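Kutau Office Suites > Tenants > Moving In FAQ

Moving in – the questions we get every week

Updated October 28, 2022. If something is missing email the front desk and we'll add it when we get a minute.

When can I get my keys?

Any weekday after 8 in the morning, once the deposit has cleared. Bring photo ID. Two keys per suite, more on request, small charge. We can't hand keys to your movers, even if you call ahead.

How much is the deposit?

One month's rent. Goes back to you within 60 days of moving out, minus any damage. Cleaning isn't taken out of it unless it's really bad.

Can I move in on a weekend?

Yes but book the freight elevator first. Slots are two hours. If you run over and there's someone after you, you have to stop and let them load. Sorry. Weekend slots in March go fast, so ask early if that's your month.

Which entrance do movers use?

The Serrano Street side. Not the lobby. The loading bay takes a truck up to 16 feet, anything longer has to park on the street and you'll need a city permit for that. We don't do the permit for you.

Does the suite come furnished?

Depends what you signed. Furnished suites get a desk, a chair and a drawer cabinet per person. Unfurnished means empty – bare walls, carpet, blinds. Check page two of your lease before you order anything, people end up with double desks all the time.

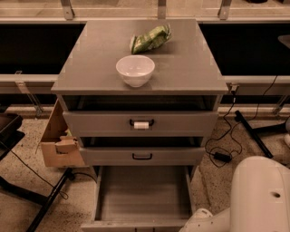 Extra pieces can be rented by the month. Ask for the Kusteck list at the desk, prices are on the back. Delivery is usually the next week, sometimes sooner. Returns need a few days notice and you have to empty everything out first, drawers too.

I lost a cabinet key. Now what?

Tell us the number stamped on the lock. We keep spares for most of them. If we don't have yours then the lock gets swapped and it goes on your next bill, $39.

Can I paint or hang shelves?

Paint, yes, with written approval, and you paint it back when you leave. Shelves have to go on the solid walls only. The glass partitions can't take any weight, please don't try. Picture hooks are fine anywhere solid, no need to ask.

How do I get online?

Ilura is the building provider. Your login is in the welcome envelope. If you want your own line that's ok, but the installer has to check in with Amândio Esteves at building services before opening any ceiling tile or closet. No exceptions on that one.

Is there parking?

Some. Reserved spots are a seperate contract and there's a wait list. Visitor spots are first come, two hours max, and they do tow. Bikes go in the cage by the loading bay, your suite key opens it.

Where does mail go?

Mailroom, ground floor. Use your suite number or it gets sent back. Big packages sit behind the front desk and we'll email you. Please pick them up within a few days, the room is tiny.

What do I do with all the boxes?

Flatten them. Blue dumpster, loading bay. Not the hallway, not the stairwell – fire rules. Foam goes in regular trash.

Heat and air after hours?

Off at 7 pm and all day Sunday. You can request extra hours by noon the same day, Friday noon for the weekend. Billed by the hour, rate is in your lease.

Can I bring my dog?

Only service animals right now. We know. It comes up at every tenant meeting and the owners have said no so far.

Who do I call if something breaks?

Building services in the daytime, the emergency number on your key tag at night. Water leaks, call right away, any hour. Burnt out lights and sticky doors can go thru the online form.

Who handles lease questions?

Valter Morais, second floor, mornings are best. He can also add a name to your door sign, takes a week or so.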